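Call for participants: block building and sorting sessions at Bumilow

Bumilow is looking for 64 adults to take part in paid tabletop sessions at our workshop on Serkonov Street. Sessions run through May. You will spend two hours at a table with sets of building blocks: sorting them, stacking them, copying simple arrangements, and putting them back in their boxes. You will also be asked what you think of the instructions we give you.

No experience is needed and there is nothing to prepare. We are not testing how clever you are or how fast you work.

What the sessions are for

We are preparing Bomura, a block set for adults who want something to do with their hands at a table. It is meant for use at home, in day centres and in waiting areas. The blocks have been settled for a while. What has not been settled is the booklet, the order of the activities in it, and the way the blocks are packed.

Our first draft of the booklet was written by people who had been handling the blocks every day, and it showed. Steps were missing. One page asked the reader to "return the set to its starting layout" without ever having shown one. We rewrote it and gave it to friends and family, who were kind about it, which did not help us much. We would now like to hear from people who have no connection with us.

We are also undecided about the box. There are two versions, one with a lift-off lid and one with a sliding tray. Half of the participants will use one and half will use the other. Please don't ask in advance which you will be given.

What you will do

Each session is made up of short activities with a break in the middle. The order changes from session to session, but you can expect the following.

Unpacking. You will be given a closed box and asked to open it and put everything out on the table in whatever way suits you.

Sorting. You will sort the blocks into groups. Sometimes we will give you the rule and sometimes you will choose your own and tell us what it was.

Copying from a page. You will build a few arrangements from the booklet. Some are flat and some are stacked. If a drawing makes no sense, say so and move on to the next. A drawing that several people give up on will be redrawn.

Free building. You will have a stretch of time with no instruction. Most people build something; some line the blocks up and leave it at that. Either is fine.

Packing away. You will put the blocks back in the box without help from us. This part usually takes longer than people expect, and it is the part we most want to see done by someone new to it.

Talking it over. At the end you will have a conversation with the person running the session, with a short form to fill in. If you would prefer to do only the form, or only the conversation, tell us on the day.

The room

Sessions are held upstairs, in the long room at the back of the building. There is a stairlift, and the toilets are on the same floor. Participants work at a table with a dark brown wooden top and a strong grain. The light comes mainly from overhead. If you find patterned or dark surfaces hard to look at for long periods, let us know when you apply and we will put down a plain cloth or a pale board for you. Several people asked for this in our earlier sessions and it causes no trouble.

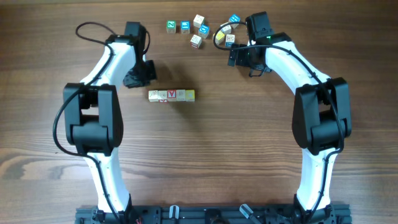
Blocks on the tabletop, Serkonov Street.

The chairs can be raised and lowered. You can stand for some or all of the session if you prefer to. The room is kept fairly cool, so bring a jumper. Tea, coffee, water and plain biscuits are provided at the break and are taken in the kitchen along the corridor — no drinks in the long room, please.

Who can take part

You can apply if you:

are aged 18 or over
can get to Serkonov Street and back under your own arrangements
can sit or stand at a table for most of two hours, with a break
can read a short booklet in English, with glasses or a magnifier if you use one
have not worked for Bumilow and do not live with anyone who does

We would especially like to hear from people who have stiff or sore hands, people who use only one hand, and people who are left-handed. The earlier drafts of the booklet were tried mostly by right-handed people with no difficulty gripping, and we know the packing instructions suffer from it. Please do not rule yourself out because you think you would be slow.

You are welcome to bring a companion or support worker. They can sit with you and help with anything you would normally want help with. They will not be paid as a participant, but they are welcome to apply for a session of their own.

We cannot take children in these sessions, and there is no space for them to wait in the building. A separate call for families may follow later in the year.

Payment and expenses

You will be paid £61 for a completed session. Payment is made by bank transfer within a fortnight. If you cannot be paid in this way, tell us when you apply and we will arrange something else.

If you need to stop early, for any reason, you will still be paid in full. You do not have to give the reason.

We do not pay travel expenses on top of the fee, except for participants who need an accessible taxi. Speak to us before you book one, as we have an account with a local firm and can arrange it for you.

If you receive benefits, you may want to check whether a one-off payment affects them. We can provide a letter confirming the amount and what it was for.

Times

Morning sessions start at 11. Afternoon sessions start after lunch and finish before the school traffic builds up. There are no evening sessions. When you apply, please tell us which would suit you and list any days you cannot manage. We will offer you one slot, and will try once to change it if it doesn't suit.

Please arrive a few minutes early so that there is time to read through the consent form. If you are running late, ring the number on your confirmation letter. We can usually hold a place for a short while, but a very late start means we can't fit everything in and may have to offer you another day.

What we record

The person running the session will take notes, and we will keep your form. We record how you arranged the blocks, which pages of the booklet gave you difficulty, and what you said about the box. Your name is kept apart from all of this and is used only for booking and payment.

The consent form sets out in full what is kept and for how long. A copy will be sent to you with your confirmation, in large print if you ask for it. Read it at home if you can. You may withdraw your notes and form after the session by writing to us, up to the point when the booklet goes to the printer, and your payment will not be affected.

Practical points

Wear sleeves that are comfortable to push up. Long necklaces and loose bracelets tend to catch on stacks, so you may want to leave them at home. Bring reading glasses if you use them. Bags and coats go on the hooks by the door of the long room.

The booklets are drafts and we ask you not to take them away or photograph the pages. Blocks have a habit of going home in pockets and cuffs — if you find one later, please post it back to us and we will refund the postage.

How to apply

Write to Alun Ruddock, Participant Sessions, Bumilow, James Building, Serkonov Street, or hand in a letter at the front desk. Application forms are available there too. Please include:

your name and the best way to reach you
whether you would prefer a morning or an afternoon
whether you are left-handed or right-handed, or use both
anything you would like us to arrange, such as a pale board, a higher chair or large print
how you heard about the sessions

There is no need to send a CV or to explain why you want to take part.

Places are offered in the order that applications arrive, except that some are held back for the groups mentioned above. Everyone who applies will get an answer. If the sessions are full we will ask whether you would like to go on the reserve list, as a few people always have to cancel.

Questions about access, payment or the activities can also be sent to Alun Ruddock at the same address. He is in the building most mornings and is happy to show people the room before they decide.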